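16 April 2021

# Soft goods, hard fingers: a conversation about the Patham gripper trials

Hildegard Rathjen keeps the trial log for the two-arm cell at Patham in a plain spreadsheet. When we spoke it held 2,301 rows. Each row is one attempt at a handling task with one combination of gripper, finger pad and controller, and most of them concern cloth in some form.

"We began with rigid parts like everyone else," she says. "Blocks, tubes, connectors. The two grippers we were comparing gave nearly the same results. If you'd stopped there, you would have bought the cheaper one."

The two grippers are the Trenier, a parallel-jaw unit with a short stroke and a stiff screw drive, and the Garrido, which has a longer stroke, a belt drive and noticeably more give in the jaws. Both were run with the same arms and, for most of the work, the same controller. The difference appeared in November, when the group moved to objects that change shape while they are being held.

The standard object for the later trials is a white plush toy in a light blue top. Rathjen describes it in terms of its layers. The top slides over the pile, the pile compresses, and the stuffing under it moves sideways. A gripper closing on the sleeve can take the fabric alone, the fabric and the pile, or the whole limb, and the jaw position at contact is different in each case.

"The jaw encoder doesn't tell you which one you have," she says. "Motor current tells you a little. With the Trenier it rises so fast that by the time you've read it, the jaws have closed on whatever was there. With the Garrido you get a slope you can work with."

The basic sleeve test has one arm take the sleeve and hold it while the other arm comes in on the far side of the toy. The holding arm is the one being scored. The second arm is there to disturb it, and its path changes a little from trial to trial so that nobody tunes the grip to one particular pull.
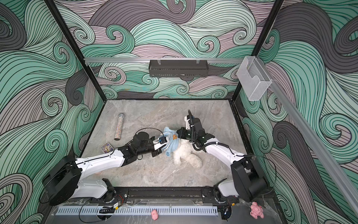

What counts as a failure?

"Losing the fabric before the move is finished, or picking up the limb when the task was to pick up only the sleeve. A slow trial still counts as a pass. We record the time, but we don't score it."

That rule has consequences. A controller that waits and closes in small steps does well under it, and one tuned for throughput looks poor. Rathjen accepts this. The group had been asked which hardware could do the task at all, and she considers speed a separate purchase decision.

Of the rows in the log, 383 are marked as excluded. The reasons are entered in a column of their own. The most common is a calibration that had drifted between the two arms, so that the second gripper reached a point slightly off from where the planner believed it to be. Others were excluded when a pad was found to have lifted at one corner, in which case everything back to the last inspection went out.

"It was an annoying amount of work to throw away," she says. "But a lifted pad on the Trenier makes it look better, if anything. The corner catches on the knit. You'd be measuring glue."

She goes into some detail on pads. The Trenier ships with a hard, ribbed face that marks cloth and slips on pile. The group replaced it with a flat silicone pad, 3 mm thick, and used the same material on the Garrido so that the two could be compared on equal terms. Thicker pads were tried and dropped. They improved the hold on the sleeve but made the fingertip too blunt to get under a hem, and the hem task is the one where both grippers do worst.

The hem task works as follows. The toy lies on its side. One gripper steadies the body near the shoulder while the other tries to get a fingertip between the lower edge of the top and the pile, then close and lift. If the steadying arm presses too lightly, the toy rolls. If it presses too hard, the stuffing shifts toward the hem and takes up the slack the other fingertip needs.

"So the pass rate of one arm depends on the force setting of the other," Rathjen says. "I had them in separate columns at first. That was a mistake in how I set up the sheet, and it took me a couple of weeks to see it. Now there's a row per pair."

With the force settings paired, the Garrido did better at steadying by a clear margin. The Trenier was somewhat better at lifting the hem, where a stiff finger holds its angle as it slides under. Rathjen's working recommendation was therefore a mixed pair, with the compliant gripper on the steadying side. She put it in the interim report with a note that it makes spare parts and maintenance more awkward, and that a task which swaps the roles of the arms would lose the benefit.

Cameras came up next. The group had started with a fixed view of the workspace only, which was adequate until the second arm crossed in front of the contact point. They then added Hikham modules at the wrist. The wrist view gives a close look at the fingertips during the approach, but it loses its value once fabric has bunched up between the fingers, and the cable has to be routed so that it doesn't pull at the end of a full wrist rotation.

"The cable is a real load," she says. "Small, but it changes with the pose, and if you're inferring contact from motor current, you see it. We rerouted it with more slack at the wrist. After that the free-air baseline flattened out and I stopped subtracting a correction."

She prefers to use both views, with the fixed one deciding where to go and the wrist one deciding when to close. Depth was tested and left out. On white pile it returned a surface that moved by more than the thickness of the sleeve from one reading to the next - fine for finding the toy, useless for finding the edge of its clothing.

The contact trials, in which both grippers are on the toy at once, make up the last block of the log. Neither arm is lifting at that stage. The purpose is to see how well each controller holds a light force against something that yields, and what it does when the other arm changes that force from the opposite side.

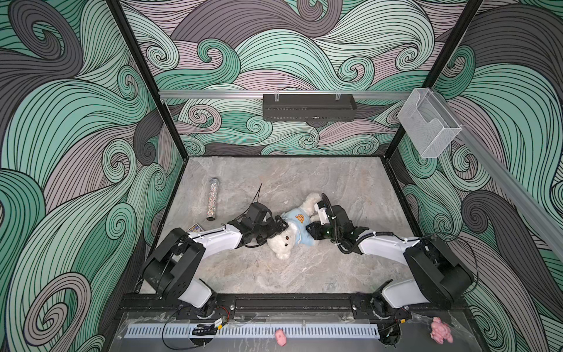 Ainhoa Calvo reads the same log differently. In her view the controller accounts for most of what has been credited to the Garrido, and she points out that the stock force loop on the Trenier was never run at the rate it was designed for. The shared controller updates at 200 Hz. A stiff drive needs a faster loop than a soft one to hold the same light force, she argues, and putting both on one controller favors the soft one before a trial has started.

Rathjen doesn't dispute the mechanism. "She's right that it's a handicap. I would say it's a handicap you'd also have in use, if you want one controller for both arms. But the report should have said so on the first page, and it said so in an appendix."

A short series has been run on the Trenier's own controller to settle the point. It narrowed the gap in the contact trials and left the sleeve results where they were. Calvo takes the first result as support for her position. Rathjen takes the second as support for hers, and adds that the series was too short to be quoted with a figure attached.

They agree on the next step, which is to repeat the hem task with each gripper on its native loop, in both roles, and with the pads changed at fixed intervals instead of on inspection. Calvo also wants the approach speed lowered for both. At present the Trenier meets the pile at the same speed as the Garrido, and since its drive cannot yield, the first few readings after contact are dominated by the impact.

I asked Rathjen what she would tell a group setting up a similar comparison. She gave a list of small things. Log the force setting of both arms, even if only one is being tested. Photograph the pads. Comb the pile between trials, or don't, but do the same every time. Record which way the sleeve was turned at the start, a column she added late and could not fill in for the earlier rows.

"And keep a soft object in from the first day," she says. "We had months of data on blocks. I haven't opened those files since."

The hem repeats are scheduled once the replacement belt for the second Garrido has arrived. Until then the cell is running sleeve trials with the mixed pair, Trenier lifting and Garrido steadying, and the spreadsheet has a new column for loop rate.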